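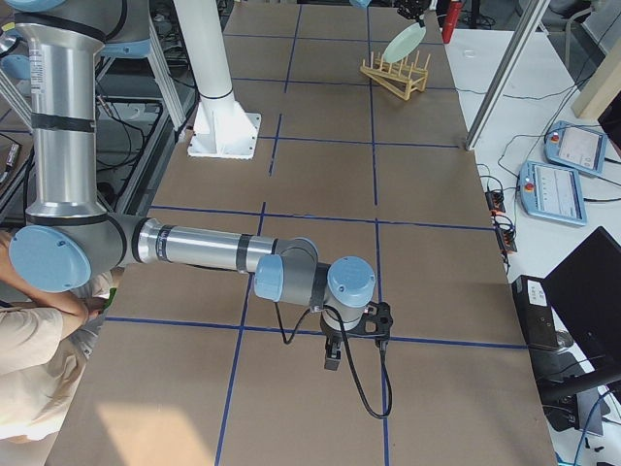
The plate drops are finally down to something I can live with, so now I want to argue about cables. Quick recap for people who skipped the last thread: two arms on one big table in our shared shop, dish rack at the back, goal is to get plates into the rack without me touching anything. The far arm does the racking and it's behaving pretty well. The near arm is my problem child. See the black cable looping off the wrist and back up to the gripper? I left it that long on purpose so the last joint could turn as far as it wants, and now I'm scared of it snagging on the rack pegs every time I plan a move toward the back. Shorten it? Clip it to the forearm? I'm at 402 logged runs and I'd really rather not rip a connector out on the next one.
ydingle

Posted August 11, 2021

kobina_i wrote:
Clip it, don't shorten it. I shortened mine in June and regretted it the first time I asked for a big wrist turn (goodbye connector, goodbye evening). Put one velcro strap halfway down the forearm and leave a loose loop from there to the gripper. You want the slack where the turning happens and none anywhere else.

Also, is that just cardboard on the table?? I love it.

ydingle wrote:
Yep, cardboard and blue tape. It's cheap, it doesn't chip plates, and when it gets gross I peel it off and lay down more. The tape grid is how I call out spots to Thulani when he's on the pendant and I'm at the computer. "One cell left, one cell back," that kind of thing.

lademska_raymonde wrote:
I'm going to disagree about the cardboard. It's fine until you start caring about height. Ours at the Lademska shop swelled over one damp week and the gripper was pushing down into the table on every pick. We went to a thin rubber mat and never looked back.

kobina_i wrote:
A rubber mat grabs the rim of the plate if you come in even a tiny bit low, though. With cardboard it slides and you get away with it.

lademska_raymonde wrote:
You get away with it until you don't! I'd rather have the thing stop and complain.

bferrand9 wrote:
Can we talk about the sun? You've got a patch of it blowing out the cardboard on the near side. If you ever add a camera for finding plates, that's going to drive you nuts. I lost most of a month to this on my Sonden build, it worked every morning and failed every afternoon and I kept blaming my code. A $9 roller shade fixed it.

ydingle wrote:
Ugh, I hadn't even thought about that. No vision yet, it's all taught positions, but it's next on the list. Shade goes on the shopping list.

bferrand9 wrote:
Do it before the camera, trust me.

t_sithole wrote:
Thulani here, the guy on the pendant. For the record I voted for a shorter cable, and I still think so. We never need more than 90 degrees at that wrist for plates. Why carry all that loop around for a move we don't make?

kobina_i wrote:
Because you'll want bowls next.

t_sithole wrote:
...we do want bowls next.

ydingle wrote:
OK, strap it is. I'll put one on tonight and run it slow toward the rack with a hand on the stop button. Cardboard stays for now, sorry Raymonde, but I'll check the height at a few cells and post what I get.

lademska_raymonde wrote:
Check the corners too. Ours lifted there first.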